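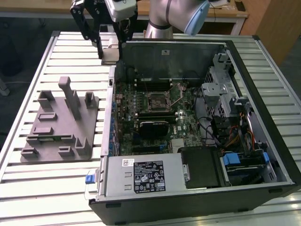
Tower on its side, panel off, CPU socket open.

Ernum Desktop Teardown Notes

Welcome, and thank you for stopping by! This folder holds the notes Reda Salem and I have been keeping on the office towers we take in for parts and rebuilding. We have written up 60 machines so far and hope to reach 100 by February, if our evenings allow it.

What's in the folder

notes - one plain text file per tower, with the order the parts came out
parts - a single table of everything saved, from memory sticks to drive carriers
labels - whatever we could copy from the stickers, typed by hand (please forgive the typos)

Before you start

Unplug the tower, lay it flat and give yourself a good 30 minutes. Blue usually marks the bits meant to be moved by hand, such as release tabs and drive carriers, so look for those first. Go gently with the CPU socket when the lever is up - the contacts bend very easily, and I have ruined 7 boards learning that.

Corrections are always welcome. Send them to Abrehet Lemma, who looks after the parts table.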